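Ticket 658: Open day demo, tracking drops out on glove station
Opened by: Latifa Ouazzani
Assigned to: Anathi Van Wyk
Site: Cotetbridge, teaching room
Priority: High (visitors due)
Status: Resolved, one item carried over

Opening note (Latifa)
During the run-through for the open day, the glove station lost tracking several times. The hand on the Plenine viewer freezes, then jumps to a new position after a second or two. It happens when the wearer picks up one of the toys and turns the wrist inwards. With the hand flat on the cloth it is steady. The gripper station records normally. Software is the same build we used for the July visit and nothing was updated this week.
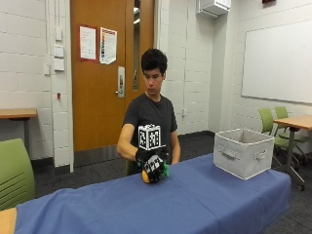 Glove station during the run-through, hand on the toy.

Anathi, 10:42
Read the log from the morning session. There are 30 dropouts in 3000 samples, nearly all of them in short bursts. The viewer is doing what it should, it holds the last good pose until it gets a new one. So the fault is before the viewer.

Tried so far:
Restarted Plenine. No change.
Swapped the USB lead on the fixed camera. No change.
Cleaned the marker faces with a dry cloth. No change.
Lowered the exposure from the default to 42. Fewer dropouts, still not good enough to show people.

Latifa, 11:15
Could it be the lights? We had something like this at Drimine and it was glare on the markers.

Anathi, 11:30
Partly, I think. The exposure change would not have helped otherwise. I'll look at the marker layout file as well. In the meantime please carry on with the gripper station so we know that half is safe.
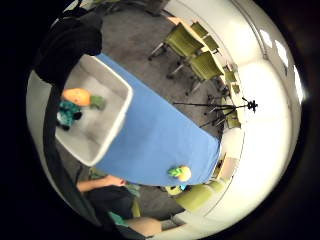
Gripper run completed from start to finish. Playback was smooth and the open and close signal lined up with the video. No frames missing in the file. I used the default Naciri profile and left the exposure alone on that one.

Anathi, 12:20
Found it. The layout file loaded for the glove had the cube only. The patterned surface over the fingers was not listed, so once the cube turned away from the camera there was nothing left to track. Somebody had picked the short file from the menu, the two names differ by one letter. Loaded the full file, kept exposure at 42 and ran the pick and turn test again. No dropouts.

Latifa, 12:50
Confirmed from my side. Same test with a different wearer, also clean. I went back to the gripper afterwards to check that the new settings hadn't carried across to it. 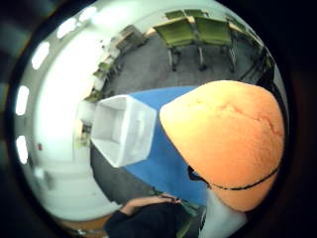 They hadn't. The Naciri profile still shows its own exposure value and the recording opens as before.

For the demo, please keep to this order: start Plenine, load the full layout file, check exposure reads 42, then put the glove on. If the hand freezes in front of visitors, ask the wearer to lay the hand flat and wait for it to come back. Don't restart the viewer, it takes too long.

Carried over: rename the short layout file so it can't be picked by mistake. Anathi to do after the open day.

Closed by Anathi Van Wyk, January 10, 2025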